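Conneely Institute – Beauty Services, Unit 2
Handout: Kit storage and the small station
Read before the prac. Bring a printed copy, wifi in the Pakodport building is still hopeless.

Carrying on from last time

We got as far as sorting by use and ran out of time at "colour goes with colour, base goes with base". So, quickly. Base = foundation, concealer, powder, anything that goes on before the colour. Colour = eyes, lips, cheeks. Tools separate. Skin prep separate again, own pouch if you can, it leaks.

Most of you sorted by brand. Looks lovely on a shelf, no good at a station. A client wants her base fixed and you're opening everything.

Also from last time: the form for the kit loan goes back to the front desk, not to me.

What has to fit

For this unit the station is a table, a mirror and one small drawer unit. No trolleys. If you already own a trolley leave it in the car.

Tip everything out first. All of it, onto a clear light surface, so you can see what you've got. Dark towel is bad for this, black lids vanish. White table is good, white towel is fine. Spread things so no item is sitting on another, then look before you touch. You're looking for:

- shape of the footprint (round, square, long and skinny)
- does it roll
- does it stand up by itself
- is the label on the lid or on the side
- pump, screw cap, flip cap, click

Write these on the kit sheet, one row per item. Don't write the shade yet, that's next session and you'll only run out of room in the column.
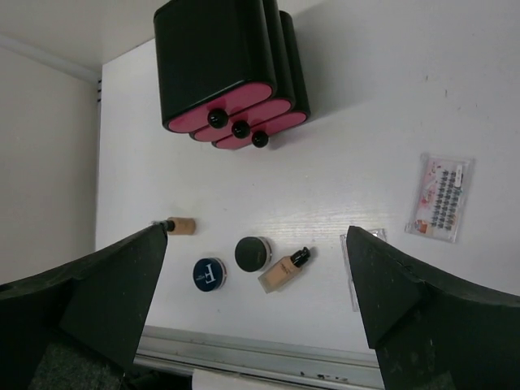

Pumps are the ones that catch people out. A pump bottle is taller than you think once the pump is on, and drawers in the cheap little units are shallow. Measure the drawer on the INSIDE, not the front. The front is nearly always taller than the space behind it. Then measure the bottle lying down, across its widest bit including the pump. If it's close, it doesn't fit. Close means it fits with the drawer open and jams when you push it in.

Things that roll: tubes, pencils, mascara. They go along the side wall of the drawer, or against something square. Never loose in the middle by themselves.

Things that don't roll but slide: jars and compacts. Flat on their base, lid up. I know some of you stack them on edge like plates. Fine for pressed powder if the clasp is good. Loose powder on edge ends up in the sifter lid and then on your client's top.

Choosing the drawer unit

Not telling you what to buy. The school ones are the Markament sort, plastic, small drawers, one knob each. They are ok. If you are buying your own, check these in the shop:

Pull a drawer right out and put it back. Does it stop, or come off in your hand? Both are fine as long as you know which.

Knob or lip? A knob is easier with gloves on. Knobs stick out though, so leave clearance in front.

Light or dark inside. A bright inside makes dark packaging easy to find, a black inside hides it.

Gloss or matt. Gloss shows every fingerprint and scratches if you use the rough side of a sponge. Wipes clean faster than matt.

Weight. Empty plastic units slide backwards when you push a drawer shut. Bit of non-slip mat under, the Skarkex roll in the cupboard is for this, cut what you need and put the scissors BACK.

Placing it on the table

Back of the table, to the side of centre that isn't your working hand. So right handers, a bit left. You want to open a drawer with the off hand while the brush stays in the other one. Leave open table in front, at least the depth of the drawer plus a hand. If you have to shuffle things to open the drawer the unit is too far forward.

Mirror goes behind or to the side, doesn't matter for marking.

Working order for the pack-down

Each of you does the pack-down on your own in the prac, no talking. Order below is the one I mark against, if you've got a better one tell me beforehand and I'll mark against that.

1. Lids. Check every lid is closed. By hand, not by eye.
2. Wipe each item. Dry tissue, then wipe, then leave it alone.
3. Open the drawer you want. One drawer only.
4. Big flat things first, to the back.
5. Tall things next, lying down, pumps all pointing the same way.
6. Skinny things last, down the side.
7. Close slowly. If it catches, open and look, don't push.
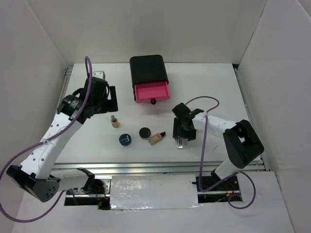

Step 3 is where marks go missing, every intake. People open the drawer all the way and then it tips, or they open it a crack and try to post things through like a letterbox. You want it partly out, tray showing, enough for your hand and the item together. Compare the pink drawer on the black box at the back of the table, with the round compacts and the foundation still grouped in front of it waiting. That's a workable start. I'd get the two foundations together before packing anything, one's standing and one's on its side and the standing one is the one your sleeve will knock. Lay it down next to its mate, pumps and caps same direction, then start on the rounds. If the round ones look alike from above go by the lid – the one with the white lettering is quick to pick, the plain one gets a sticker.

Stickers: small dot, on the lid, not on the base. Base stickers are invisible once it's packed. Use pencil-proof ones, the paper ones go grey.

Common faults (from marking)

Closing with the palm flat on the front of the drawer. Pushes it in crooked. Use the knob or two fingers either side of it.

Round item placed right up front behind the knob. Comes forward when you open and sits on the lip. Put it to the back wall and leave it there.

Putting an item down from too high. Pressed powder breaks. Lower it until it touches, then let go. Sounds obvious, do it anyway.

Doubling up. One round on top of another in a shallow drawer, top one hits the frame above. Single layer, always.

Holding a compact by the edge of its lid. If the clasp goes, so does the powder. Hold it round the middle.
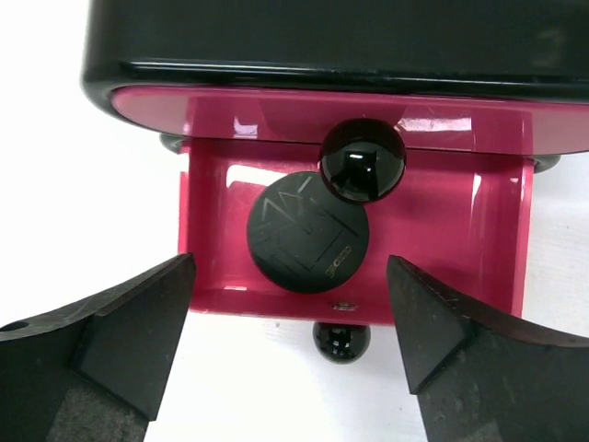
Pink tray under the black box, round matt black piece resting inside against the back.

Check the back of the tray is clean before the first item goes in. Powder collects in the corners and you can't get at it once it's packed. Cotton bud, tiny bit of water, then dry bud. Check too for any fastener sitting up in the floor of the tray, a flat jar will rock on it and you'll think the jar is the problem. Shift the jar along a bit.

Costing excercise (for the written part)

Not a big one. The school's kit store was valued at $2,579 in May, before replacements. Assume a student loses or breaks about 3 items in a term. Work out what that does to a kit you price up yourself, using catalogue prices, any catalogue. Show your working. Half a page, max 500 words if you really must.

Then a short answer: which of your losses would better storage have prevented, and which not. Lost lids count as a loss. So does a foundation you can't get the pump to work on, if it's been lying on its side with the pump unlocked.

Bring to the prac

Kit sheet filled in, shade column blank
Your own kit or a signed loan form
Ruler (mm side readable please)
Tissues, cotton buds
Sticker dots
Hair tied back

Questions I got by email

Can I use a bag with dividers instead. For work yes, for this assessment no.

Do samples and sachets count as items. Yes, one row for the lot. Keep them in a clear bag, flat, bottom drawer or not at all.

Do I have to label the drawers. Only if you have more than one in use. Top is base, middle is colour, bottom is the rest. Labels on the side of the unit so they dont get wiped off with the fronts.

What if my bottle doesn't fit any drawer. Stand it beside the unit, against the side, and note it on the sheet. No marks off.

Next session: shade column, expiry dates, and what to chuck. Bring the oldest thing in your kit.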